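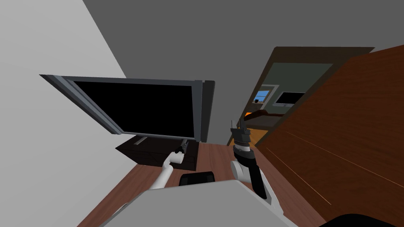

A **television stand**, also called a TV cabinet, media console or TV bench, is a low piece of furniture made to hold a television set and, in most cases, the equipment used with it. Stands are sold as separate pieces or as part of a larger wall unit.

## History

Early television sets were built into their own cabinets. These stood on the floor and were sold as furniture, often with doors that closed over the screen. Smaller table sets became common later, and households put them on whatever was at hand: a sideboard, a tea cart or a chest of drawers. Furniture makers answered with wheeled metal carts and then with purpose-built stands.

The home video recorder changed the shape of the stand. A shelf was now needed under the set, along with space for tapes. Many stands of this period had a glass door and a single shelf. As picture tubes grew larger, stands became deeper and stronger, and corner models were made to take the long back of the set.

Flat screens removed the need for depth. Stands became lower and wider, and the large closed cabinets known as entertainment centers fell out of favor, in part because their openings were too narrow for the newer screens.

## Construction

Most stands are made of particleboard or fiberboard with a veneer, foil or painted surface. Solid wood, steel and glass are also used. The back panel is usually thin and has one or more holes for cables. Some makers leave the back open to let warm air escape.

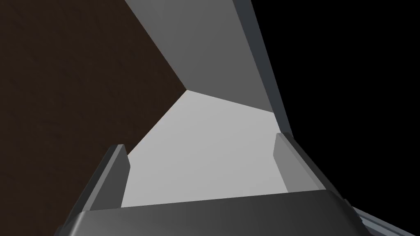
Drawers are more common in wide stands than in narrow ones. A center leg or support rail is often fitted under a long top to keep it from sagging over time. Adjustable feet help on uneven floors.

## Regional makers

The town of Eltbridge had a small trade in television furniture for several decades. The best-known firm was Nomeck, which began as a maker of radio cabinets. Its Yeoman stand had 2 sliding doors and 4 tapered legs, and 3,000 were sold in the first year of production. A wider version, the Wasau, followed and stayed in the catalog for 11 years.

Both were drawn by Beryl Dawber, who had trained as a joiner. Ruth Staniforth, who later ran the firm's workshop, replaced the sliding doors on the Wasau with drop-down flaps after complaints that the tracks filled with dust. Used examples of either model are often missing the original brass door pulls.

## Height and placement

The usual advice is to place the middle of the screen near the eye level of a seated viewer. The right height for a stand therefore depends on the size of the screen and the height of the seat.

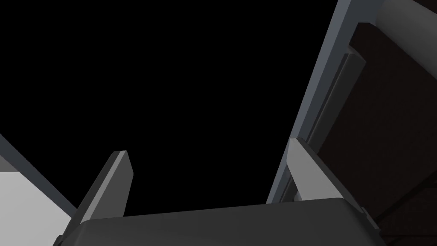 The stand should be wider than the base or feet of the television, and its top should be rated for the weight of the set. Screens with feet near each end need a much wider top than those with a single center base.

## Safety

A television can tip if a child climbs on the stand or pulls out its drawers. Anti-tip straps join the set or the stand to the wall and should be screwed into a stud. Heavy items are best kept in the lowest part of the cabinet.

## See also

- Sideboard
- Entertainment center
- Wall mount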